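Cleared out the hall closet on Friday and ended up rethinking how I keep seeds. Short thread on what I changed.

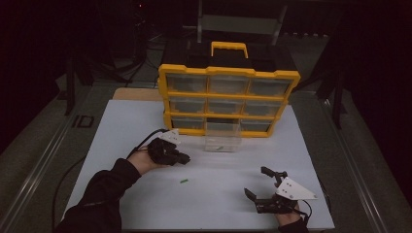
Nine clear drawers, yellow frame, handle on top.

1/ For years everything went in a shoebox. Packets folded over, rubber bands, a few envelopes with my handwriting on them. I'd buy a second packet of the same lettuce every spring and find the first one in July.

2/ Now I sort by when I sow, and the type of plant doesn't come into it. Early spring indoors, early spring outdoors, after last frost, midsummer, fall. That covers most of what I grow. Flowers get their own spot.

3/ Heat and damp ruin seed faster than age does. My old box sat on a shelf over the water heater – bad place for it. The closet stays cool and dark all year.

4/ Onion and parsnip seed I buy fresh every year. Tomato seed I'll keep for several years if it's been stored dry. Beans and peas hold up fine for 3 years in my experience.

5/ Before tossing anything old, I do a paper towel test. 20 seeds on a damp towel, inside a plastic bag, on top of the fridge. Check after a week. Peppers need longer, so don't give up on them early.

6/ Last batch of Zultine beets came up at 40 percent. Still usable. I'll sow them thick and thin them later.

7/ The Pereyra pole beans did much better. I've saved those myself since I moved to Nornitmont and they handle our short summer well. Let the pods go brown and rattly on the vine before you pick them.

8/ Write the year on everything. I use pencil on a strip of masking tape. Marker faded on me twice, and one year I had no idea if I was planting kale or broccoli. (Both, as it happened.)

9/ On buying: I got a sampler from Fleveo a while back that had 200 carrot seeds in it, and that was plenty for my one bed. The big packets look like a better deal, but I never get through them before they go off.

10/ A few people asked about freezing. I don't. My freezer gets opened all day and the seed would need to be really dry first. A closed jar in a cool room works for me.

11/ Still to do: two envelopes marked "squash??" and a bag of loose marigold heads from last fall. The squash will go in the far corner by the fence and I'll see what comes up.

12/ If you grow leeks somewhere cold, tell me what variety you use. Mine stayed pencil-thin again.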